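4.2 Simulated tabletop trials

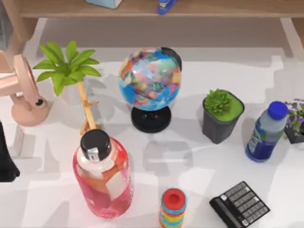
Figure 3. A rendered layout from the Parkstead simulation set. Objects stand in loose rows on a white tabletop beneath a wooden shelf.

The student teams entered the simulated round with higher hopes than the results support. Each team was given 50 layouts of household and desk objects and asked to submit a controller that could pick out a named item and move it to an open part of the table. Over the whole module the Pruris server logged 2,143 attempts, of which 1,044 were marked as successes. The course handbook had described the round as a gentle warm-up for the real arm. We doubt that it was gentle, and we are less sure still that it was a warm-up.

Layouts such as the one in Figure 3 show part of the difficulty. The globe has a clear band of table between its base and the ring toy, and most submitted planners handled gaps of that kind without trouble. The pink bottle, standing directly in front of the lower end of the plant stand, is a harder case. Two teams treated the bottle and the stand as a single object and then reported the resulting collision as a fault in the physics engine. We checked the engine and found no such fault.

Shadows were a second problem. The overlapping grey patches on the tabletop were meant to stop students from relying on simple colour thresholds. Several teams used thresholds anyway, tuned them on the practice layouts, and wrote of "robust perception" in their reports. When we changed the direction of the light, their scores fell sharply. A team that had spent most of September labelling images by hand did better, though it also had the most free time, and we cannot separate the two effects.

The scoring deserves some of the blame. Dornon, the marking script written for the module, counts an attempt as successful if the target ends inside the goal area, even if it arrives there on its side. Of the attempts marked as successes, 900 were also upright at the end. We report both figures below and would advise readers to trust the lower one. Whether either predicts anything about performance on the physical table is taken up in Section 4.3.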